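Teleop demos on double doors: one operator or two?

tk_212
Posts: 2
I'm collecting demos in the Ranine simulator for a two-arm door task. White door on the left, brown wooden door on the right, green door frame, bedroom on the far side. The operator drives both arms with hand controllers and sees the head view only. My right-arm trajectories are clean. My left-arm ones are full of small corrections near the edge of the white door, and the policy copies every one of them. Head view from one of the demos:
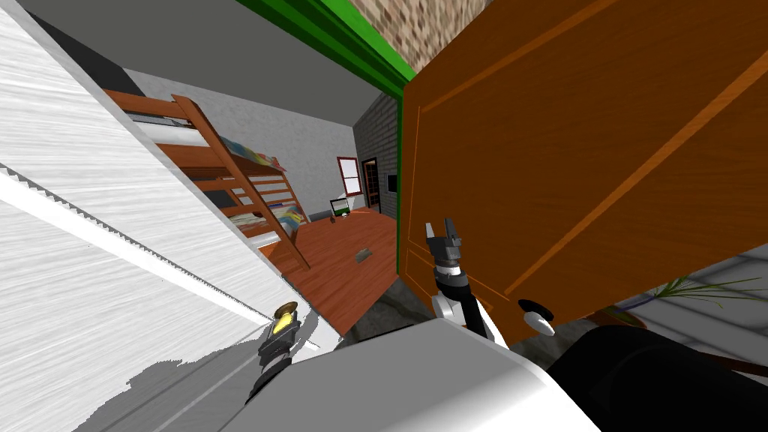 Kofler Manipulation Group / Teleoperation and Demos

Before I throw out the left-arm data, has anyone split this between two operators, one per arm?

gearlash
Don't split it. We tried two operators on Trakier and the arms drifted out of sync by the third attempt. The policy learned to wait for a partner that wasn't there. One operator, slower playback, drop the controller gain on the left side.

mesh_normal
Disagree with gearlash. The drift comes from not sharing a clock. Two operators work fine if both streams get stamped by the sim and not by the headset. The corrections sound like a view problem to me. With the head rolled that far, up on the stick isn't up on the screen.

tk_212
Could be. I switched to a closer view for the left edge and redid a few.
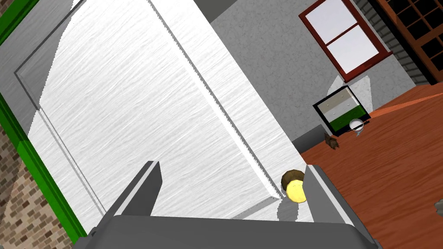 The corrections got shorter but they're still there. Leveling the horizon is possible, but then the recorded observations no longer match what the policy gets at run time.

gearlash
Then level it for the operator only and record the raw view. Two renders, one log. It costs you some rate, so check that your control loop still holds.

mesh_normal
That I agree with. Also look at where the arms start. If the left hand has to search for contact, you'll record the searching. Put both grippers near their doors first, then start the log.

tk_212
Tried that this afternoon, left gripper below the brass knob, right fingers on the face of the brown door.

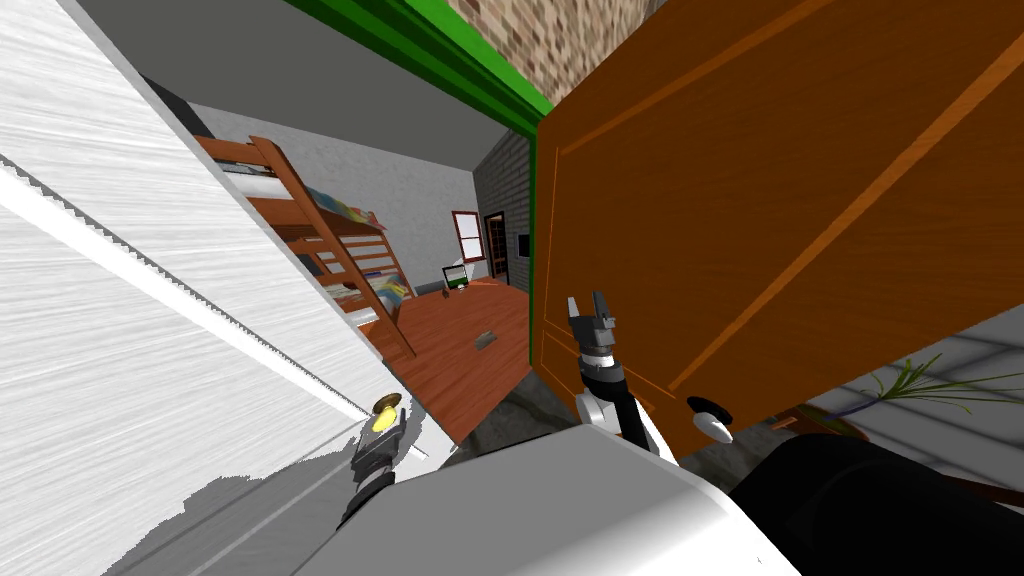

Logging now begins from that pose. I kept the old set in a separate folder and will train on both, same seed. Prornau export still drops the gripper channel if the log is under 3 seconds, so pad the end.

gearlash
Pad the start instead. Padding the end teaches it to stall.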